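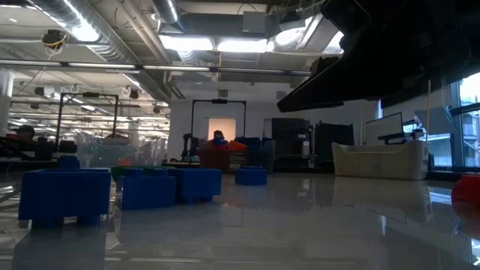 Big blue blocks on a gray tabletop, with a dipped-front bin behind them.

Toy Block Storage: Which Tips Hold Up and Which Don't

Posted 2020-03-01 by Ailbhe Kavanagh

Every January the storage advice comes around again, and every January I read it with one eyebrow up. Sort by color. Label everything. Buy the matching set. I have tried most of it on toy blocks, the large chunky kind, and a fair amount was a waste of an afternoon. What follows is what I still do, and what I quit.

Sorting by color

It looks great on a shelf. It lasts until the first child wants to build a house. A kid who needs a long block doesn't care whether it's blue or green, and a color-sorted bin makes them dig through four containers to find one. I did it for a month and the only person who kept to it was me.

Sort by size if you sort at all. Two groups is plenty: the big ones you grab with a whole hand, and everything else. Anything that isn't a block (balls, figures, wheels, the odd plastic fruit) goes somewhere separate.

My friend Tadhg Sheehan disagrees and has kept a color system going for years. He also has no children at home. I mention it for fairness.

Clear bins or solid ones

The usual claim is that clear bins are better because you can see what's inside. Mostly true for the really clear kind. The cloudy, frosted ones are another story. Put dark blocks in a cloudy bin, stand it at the back of a table, and you get a vague shadow and maybe one bright piece pressed up against the wall. You still have to look in from the top.

So I wouldn't pay extra for see-through plastic. I'd pay extra for a low front. A bin with a dip in the front edge lets a small arm reach in without tipping the whole thing over, and you can see the contents from a chair. The dip does limit how full you can go, and people who write about these bins tend to skip that part. Fill to the bottom of the dip and stop. Anything above that ends up on the floor.

Lids: I took ours off and put them in the attic. If the blocks are used more than once a week a lid is one more thing to step on.

Washing

You will find pages recommending the dishwasher. Some blocks come through fine and some warp, and the box rarely tells you which kind you bought. I had a Harell set that never changed and a Torketti set that would no longer snap together after one hot cycle. If you want to try it, send one block through alone on the top rack and check the fit when it's cool.

Otherwise use a sink of warm water and a little dish soap. An old toothbrush gets around the studs. The hollow underside is where the crud collects, and where the water stays. Shake each block out and dry it studs up on a towel, open side down, propped on a rack if you have one. Leave them overnight. I've put them away after an hour and found the bottom of the bin wet the next day.

Vinegar does nothing I could detect that soap didn't do, apart from the smell.

Glossy tables

A shiny tabletop is a mixed blessing for this job. Crumbs and sticky rings show up right away, especially with light from a window across it. So does every scratch. Big blocks have hard edges on the underside and kids push them like trucks. I tried the clear Duvileck table film that gets recommended everywhere. It bubbled at the corners and blocks dragged on it. A cheap cotton tablecloth works better under a building session, though tall towers lean on it. Take the cloth by its four corners when you're done and tip the whole lot into the bin.

For the table itself, a damp microfiber cloth and then a dry one. Skip the polish. It leaves a film and makes the towers slide.

How many to keep out

There is a list going around called 101 ways to organize a playroom. I read all of it. About 9 were things a person could do without buying something, and the best was simply to put half the toys away. I agree with that one. We keep 40 large blocks out and the rest in a closet. Swapping them now and then is supposed to make the old ones feel new. I haven't noticed that. It does make cleanup shorter.

Labels

Picture labels for kids who can't read, word labels for kids who can, that's the advice. Tape a label on if you like. Mine got peeled off the same morning. A single block taped to the front of the bin lasted longer, until somebody needed that block.

The cleanup itself

Mac Carthaigh sells a scoop for picking up blocks. A dustpan you keep only for toys does the same for small pieces, and for the big ones hands are faster than either. Put the bin on the table where the building happens before anyone starts. Walking blocks across a room to a shelf is the step that gets skipped, by adults too.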